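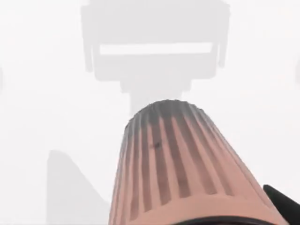

Horizontal banding on the Wasora roll printer, all jobs sent through Voyle, heavy matte stock only. The bands are light, run the full width of the roll, and repeat at a constant pitch down the feed direction. Flat color shows them at once. Artwork with its own stripes can hide them: on the pink cone, the dark grooves close up as they run toward the rounded top and the pink turns to a smoky gray-brown there, and a faint band crossing that zone would be easy to miss on a light table. For this reason all tests below use a flat gray patch and a flat salmon patch, and pictorial work was left out until the end.

Ticket opened: 20/06/2025
Queue: Large format output
Site: Skasley print room
Priority: Medium, raised to High after the second entry
Status: Closed, one item carried over

Reported symptom

Light bands across the print on Casdale heavy matte. Not visible on the gloss roll or on the thin proofing paper. First noticed on a set of exhibition panels where the background was a single mid gray. Operator had already run a nozzle check (complete, no gaps) and a standard head clean. No change after either.

Earlier panels on the same stock, printed in April, were pulled from the drawer and checked under the viewing lamp. No bands.

Configuration at time of report

Printer: Wasora, roll fed, rear spindle, vacuum platen
RIP: Voyle, current release, installed on the print room workstation
Media: Casdale heavy matte, new batch, full roll
Quality mode: Standard, bidirectional
Feed correction: stored value from media profile
Vacuum: Auto
Room humidity: within normal range on the wall gauge, not logged

Entry 1 – nozzles and head

Nozzle check repeated twice with a full-width fill between the two checks. Both complete. Ran the fill in each ink separately. Bands were present in every channel at the same pitch and in the same positions relative to the start of the sheet. A blocked nozzle would show in one channel only, so the head is not the first suspect. No further cleaning cycles to be run under this ticket. The waste tank is already past the halfway mark and cleaning was using ink for no result.

Entry 2 – unidirectional test

Changed to unidirectional printing, everything else the same. Bands unchanged. Bidirectional alignment ruled out. Switched back.

Measured the distance from one band to the next with the steel rule over a long strip and divided. It matches the paper advance for one pass in Standard mode, within what can be read on the rule. This points to feed length: the paper moves slightly too far on each advance and leaves a thin strip with less ink.

Priority raised at this point. The exhibition panels were due to be mounted and could not go out as they were.

Entry 3 – feed correction

Ran the built-in feed adjustment pattern on the heavy matte. The pattern prints a row of overlapped bars and the operator picks the one with the least visible seam. Best bar was 3 steps below the stored value. Entered the new value on the front panel, saved, reprinted the flat gray.

Result: no change at all. The bands were the same strength and in the same places. A shift of that size should have moved them or made them darker or lighter. Tried again with a deliberately wrong value, 10 steps off. Still no change.

Conclusion from this entry: the front panel value is not being used when the job comes from Voyle.

Entry 4 – direct print

Printed the flat gray from the printer's own memory, no RIP involved, with the corrected value. Bands almost gone. A trace remained at the left edge, visible only with the sheet tilted. Put the wrong value back and printed again from memory: heavy dark bands, as expected. Corrected value restored.

So the mechanics respond to feed correction. The problem with Voyle jobs is in the settings that travel with the job.

Entry 5 – Voyle media preset

Opened the preset for Casdale heavy matte. Under Advanced, Media Handling, there is a field called Feed Compensation with a choice between "From printer" and "From preset". It was set to "From preset" and held a value carried over from an older import. The gloss and proofing presets were both on "From printer". That accounts for the bands showing on one stock only.

Voyle does not show this field in the job summary and does not write it to the normal log. It appears in the verbose log under a line starting with the word media. Verbose logging was off and is now on for this workstation.

Changed the heavy matte preset to "From printer", saved, restarted the RIP service. Note that the restart is required. Without it, the preset window shows the new setting and the job goes out with the old one. This cost us one wasted strip.

Entry 6 – retest through Voyle

Flat gray: clean in the center and on the right. Trace at the left edge, same as the direct print.
Flat salmon: clean in the center and on the right. Trace at the left edge, weaker than on the gray.

Repeated with the roll run forward to get past any stretch that had been sitting under the rollers. Same.

Entry 7 – left edge

Two possible causes: uneven grip from the pinch rollers, or the roll seated off square on the spindle. Took the roll off. The left flange had a gap between it and the core, enough to slide a piece of card into. Reseated the flange, reloaded, let the printer run its skew check. Passed. It had also passed before the flange was reseated, so the skew check is not a good test for this.

Reprinted both patches. Left edge improved on the gray, clean on the salmon. Set vacuum from Auto to High on the heavy matte preset only. Left edge clean on both.

High vacuum makes the printer noticeably louder and the advance a little slower. Acceptable on this stock. Do not use it on the proofing paper – the sheet dimples over the platen holes.

Entry 8 – production check

One exhibition panel printed in full through Voyle with the final settings. Checked under the viewing lamp from both sides and at a low angle. No bands found. The remaining panels were released. The preset was then exported and copied to the shared folder, replacing the old file. The old file was renamed with the word "retired" and kept.

Total paper used on tests under this ticket comes off the new roll and is booked to maintenance. The sheet counter read 2,430 at close.

Final settings for Casdale heavy matte

Quality mode: Standard, bidirectional
Feed Compensation in Voyle: From printer
Feed correction on front panel: as found by the adjustment pattern, run again for every new batch
Vacuum: High
Spindle: flanges pushed fully home on both sides, checked by hand

Cause

Primary: Voyle preset overriding the printer's feed correction with an out-of-date value. The old value was close enough for the previous batch of paper and not for this one.
Secondary: left flange not seated, with weak hold-down at that edge.

Notes for the next operator

If bands appear on one stock and not on others, look at the preset before cleaning the head. Measure the pitch first. If it matches the paper advance, the nozzle check can wait.

Always change one thing per strip and write the setting on the back in pencil. Two of the early strips had no note on them and had to be thrown out as evidence.

Print the flat patches the full width of the roll. A small patch in the middle would have missed the left edge fault entirely.

Let matte prints dry before judging them. Bands look stronger on a fresh sheet.

Carried over

Verbose logs grow quickly and the workstation drive is small. Log rotation to be set up under a separate ticket. Until then, clear the log folder by hand at the end of the week, after checking that no open ticket refers to it.

Request sent to Voyle support asking for Feed Compensation to be listed in the job summary. Automatic reply received, no reference given yet.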